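Ticket: Grusildale shop – label printer skipping and printing blanks on grocery pickup orders
Opened by: Pendo Koech
Assigned to: Garnet Penner
Status: closed
Opened July 2, 2021

Pendo Koech wrote:
Label printer at the packing table is acting up again. Prints one good pickup label, then a blank one, then half of the next order on the one after. So the customer name ends up on one label and the order number on the next. We're writing on bags with a marker right now. Pickup starts at 2 so please hurry.

Printer is the Liken desktop one, hooked up to the old laptop with the Gridex order program. Nothing was changed that I know of. Noémie put in a new roll this morning, that's it.

Already tried: off and on, different USB port, restarted the laptop. Same thing every time. 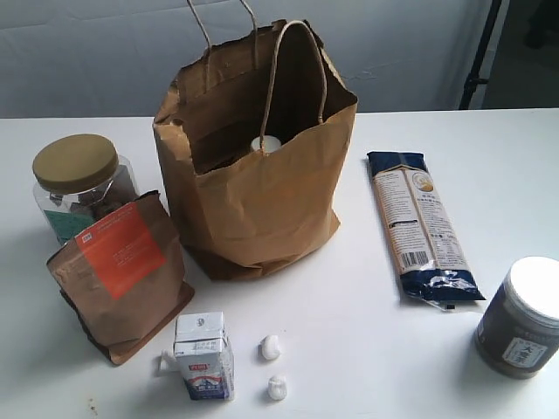 Reading time: 2 min

Garnet Penner replied:
Hi Pendo, new roll is my first guess. Is it the same size as the old one? Check the box, should say the width and the lenght of each label. Also is there a gap between the labels on the backing paper, or is it one continuous strip with a black mark on the back?

Please also hold down the feed button until the light blinks, then let go. That makes it measure the labels again. Send me what it spits out.

Pendo Koech replied:
Gap between them. Box says Pelletier, 2000 labels. Old box is already in recycling, can't find it. Noémie thinks the old ones were a bit taller but isn't sure.

Did the feed button thing. It ran out 6 blank labels and stopped with a red light. Turned it off and on, green again. Test order still came out split over two.

Garnet Penner replied:
OK so two things maybe. Red light after measuring means it never found a gap. Open the lid and look for the little sensor under where the labels pass, it slides left and right. Should be in the middle. If someone bumped it when loading the roll it can end up off to one side and then it's reading nothing. Blow the dust off too. No wet wipes.

Then in Gridex: Settings – Printers – Label size. What does it say there?

Noémie Sawatzky replied:
Pendo is on the counter so I'm answering. Sensor was all the way over to the left, I probably did that, sorry. Moved it to the middle. Feed button again, this time it ran a few and stopped with green.

Blanks are gone!! But the text still runs over the bottom. The last line (pickup time) prints on the next label. Gridex label size says "Custom (saved May)". I can't change it, it's greyed out.
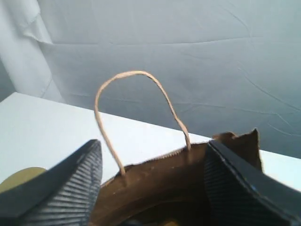 The greyed out part is new to me too. I can open the dropdown as Pendo but not as me, and even as Pendo it won't save. Goes back to Custom as soon as I hit OK. Screen flashes something but it's too quick to read.

Garnet Penner replied:
Got it, that's a permissions thing. Size is locked to the account that made it. Looks like Ademir Guimarães saved that one. Can he log in for a minute? Otherwise I need Hélène Marchand to unlock it from the admin side and she's in a call for the next 20 minutes.

Pendo Koech replied:
Ademir is off today. Waiting for Hélène then. Over 20 orders in the queue, do I clear them or leave it?

Garnet Penner replied:
Leave them but pause the queue. Right click the printer, Pause. Otherwise they all come out at the wrong size once its back on.

Hélène Marchand replied:
Unlocked. Added a new size with the measurements off the Pelletier box and set it as default for the whole shop. Old Custom one is still in the list – please don't pick it. Pendo, close Gridex completely and open it again before you print, or it keeps the old size.

Pendo Koech replied:
Closed, opened, printed one test. Everything on one label, pickup time included. Unpaused and the rest are coming out fine. Barcode scans. Thanks all.

One more thing, can we order the old size next time? The text is pretty small on these.

Garnet Penner replied:
Sure, send me the old size if Ademir remembers it. I'll keep that seperate from this ticket.

Resolution: gap sensor moved back to center, label size unlocked and reset in Gridex. Printer not replaced. Closed by Garnet Penner.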